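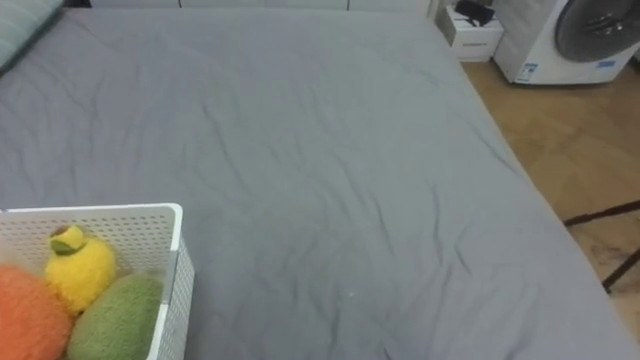

单臂整理工作站的采购预算通常按整机报价编制，场地改造费用则列入不可预见费。Gyamfi 项目在立项阶段沿用了这一做法，结果在首轮评审中被要求逐项拆分。拆分后的预算表由本体、末端执行器、感知与计算、安装件、耗材五个科目构成，场地一项单独列支。作业面选用铺有灰色床笠的床，物料为毛绒玩具，容器为侧壁带圆孔的白色塑料篮，床侧地面为木地板，近旁有滚筒洗衣机，可供安装底座的区域因此受到床沿与家电的双重限制。评审意见认为，此类住宅环境下的安装件费用不宜套用实验台的定额，应按现场测绘结果单独询价。

耗材科目的争议较小。毛绒玩具和塑料篮单价低，可零星采购，不进入招标范围。需要说明的是床笠的更换费用。软质支撑面的褶皱状态会影响抓取高度的估计，若各批次所用织物不同，前后数据难以直接比较，故床笠按同一型号一次购足，并计入首年支出。物料形态则有意保留差异：既有弯曲的香蕉造型，也有近似圆形的橙色玩具，还有外圈为白色绒毛、中心为黄色的玩具。选型时要求末端执行器在不更换指端的前提下覆盖上述形态，更换件费用由此从预算中删除。

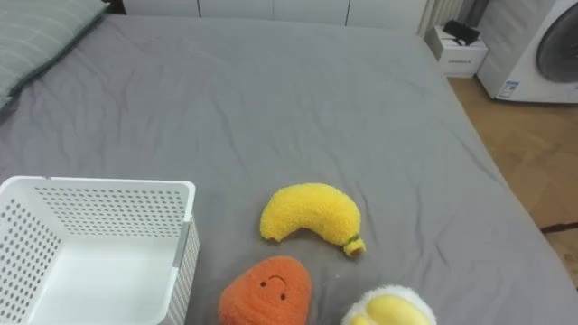

3.2 末端执行器与机械臂的报价比较

询价共收到有效报价 4 份，其中 Hurkach 与 Drillent 的方案进入技术复核。Hurkach 方案以平行夹爪为基准配置，初始购置费较低，但指端垫片属于易耗件，供应商要求随维护合同一并采购。Drillent 方案采用多指手，购置费较高，维护合同可按年单独签订。两份报价在保修起算日上的口径也不一致，前者自发货之日起算，后者自现场验收合格之日起算。若安装周期延长，前者的有效保修时间将相应缩短，比较时须折算为同一口径。

技术复核由 Lamisi Antwi 负责，复核内容限于接口、负载余量和线缆走向三项。软质物料重量小，负载并非主要约束，负载余量的审查对象是末端执行器自重与腕部转接件之和。线缆走向的审查较为繁琐：外露线缆在低位作业时可能与床面织物接触，须在报价中写明固定件的数量和安装责任。Hurkach 的初始报价未包含固定件，补充报价后两方案的差额有所缩小。最终推荐多指手方案，理由为全周期费用的可预测性较好，且无需为不同形态的物料储备指端。
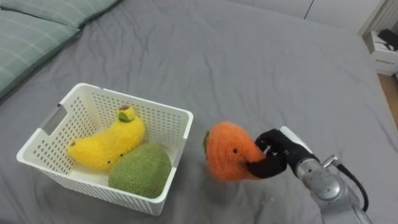

图 2 黑色多指手在床面上方夹持橙色毛绒玩具，左侧为收纳篮

图 2 所示工况同时用于核定安装件的规格。机械臂自床的一侧伸入，末端需在篮体右缘附近保持较低的姿态，臂体上有一段细线缆向外弯出。据此，安装件科目中增列线缆固定件与备用线缆各一套，底座的询价条件改为允许侧向布置。篮体不作固定，其位置偏移由感知部分补偿，夹具费用不再列支。

3.3 付款节点与租购比较

推荐方案的付款分为两期：合同签订后支付 50%，其余款项在现场验收后支付。财务部门曾提出一次性付款以换取折扣，但折扣仅适用于机械臂本体，末端执行器不在其列，折算后的节省额低于提前占用资金的成本，未予采纳。

租赁方案由 Bendik 提供，最短租期为 180 天，含一次现场标定，不含末端执行器的损坏赔付。对于数据采集周期短于最短租期的项目，租赁费用中有一部分对应闲置时间；对于需要跨年度运行的项目，续租价格未在报价中锁定，预算编制时只能按现价估列。Gyamfi 项目的采集计划跨越两个财政年度，机械臂与末端执行器均按购置处理，计算设备仍保留租赁选项，待二月份预算调整时再行确定。

需要指出的是，上述比较未计入操作人员的培训工时。各供应商对培训内容的界定差异较大，有的仅包括开机与急停，有的包括轨迹示教和故障复位，目前尚不具备按统一定额折算的条件。本文在预算表中将培训列为备注项，不参与方案排序。设备残值同样未计入，两家供应商均未提供书面回购条款。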